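**Monday, Cell 2, cosmetics tray**

Came in to find the gripper on Cell 2 sulking again. Same complaint as before the break: left finger closes, right finger thinks about it, then closes. On the bench tests this looks like nothing. On a real pick it means the part gets nudged sideways before it gets gripped, and by the time the lift starts the object is a few millimetres away from where the software believes it to be. The software has great faith in itself and doesn't check.

Log says fault 329, "grip symmetry". The Plornolley manual has one line on fault 329 and the line is "see grip symmetry". There is no section called grip symmetry. I have written this in the margin of the manual, in case I forget and look again, as I did in January.

Took the fingers off. Four screws a side, one of them already chewed by a person unknown who owns a 2.5 mm key that is really a 2.4 (it's in the top drawer, somebody please bin it). Slide rail on the left was clean. Slide rail on the right had a grey paste in it, grease plus powder. We've been running make-up through this cell for weeks and pressed powder gets everywhere. Yung-ching said this would happen when we took the job on. I said the rails were sealed. The rails are sealed in the sense that there is a seal somewhere near them.

What I did:

- Wiped both rails with isopropyl and lint-free cloth until the cloth came away clean. Took more cloth than I'd like to admit to stores.
- Thin smear of the Dellirholm grease, the clear one. NOT the white one, which is for the base joint and goes stiff.
- Ran the jaws open and shut by hand. Right side now moves like the left.
- Swapped the chewed screw. Threadlock on all of them, the removable kind.
- Cleaned the pads with a soft toothbrush, along the pattern in both directions. There was powder packed into the grooves, and with the grooves full the pad is more or less a smooth bit of plastic, so no wonder the round parts were slipping.

Put it back together and did the zero. Reminder, as it always catches me: zero the fingers closed on nothing, then closed on the gauge block, then save. If you save in between, it keeps the first number and lies to you for the rest of the day.

Then grip force. It had been wound up to 35, I assume by someone fighting the slipping. That's treating the symptom, and it's also why we had a cracked compact on the floor on the last shift before the break. Brought it down in steps and settled on 21. At 18 the discs rotated in the pads if I flicked them, and at 21 they stayed put. Left it there and locked the setting, with the password everyone knows.

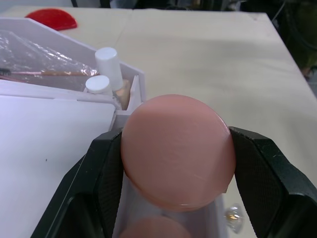

The pink round ones are my standard test for this now. They're the worst thing in the set: shiny, curved at the sides, and happy to squirt out like a wet bar of soap if the two pads arrive at different times. If the gripper can manage those out of the white organiser it can manage the rest. Bottles are easy by comparison.

The clearance inside the slots is another matter. There's not much between the fingers and the compartment walls, and when the tray has been shoved along the table the fingers land on a wall and the arm stops with a noise like a dropped stapler. I've marked two corners with tape. The tape is the datum. Please don't tidy the tape away. It was tidied away last time.

Checked the wrist camera while I was there. Bracket screws fine, lens had a thumbprint, probably mine. Wiped it and re-ran the hand-eye calibration, came out slightly better than the old one. Kept the old file next to it anyway, with "old" in the name, alongside the other three files with "old" in the name.

Cable: the camera lead still rubs on the third joint when the arm reaches for the far end of the tray. Not through the sleeve yet. I've put a second tie on it with a bit more slack on the inside of the bend, and moved the loop so it hangs behind the elbow. Claltel want us to buy their dress pack for this. I've seen their dress pack. It's a sleeve and some ties.

Reset the cycle counter after the clean. I'd like the rails looked at every 3000 picks while we're on powders, and I've set the warning to come up at that. It comes up as a small yellow triangle which can be dismissed for ever with one click, so I've also written it on the whiteboard in red.

Also asked whether the Lo bellows would fit over the rails. Yung-ching Kao measured and thinks yes, if we lose a little travel at the wide end. We never open that wide on this job. Waiting on a price, and on somebody finding the order form.

**Later, 4.40 pm**

No 329 since refitting. One stop, which was me leaning on the guard.

To do:

- second set of pads, so we can swap and wash instead of brushing in place
- proper fixture for the tray, tape is not a fixture
- replace sleeve on camera lead before it needs replacing
- ask Plornolley for the missing page again
- 2.5 mm key, a real one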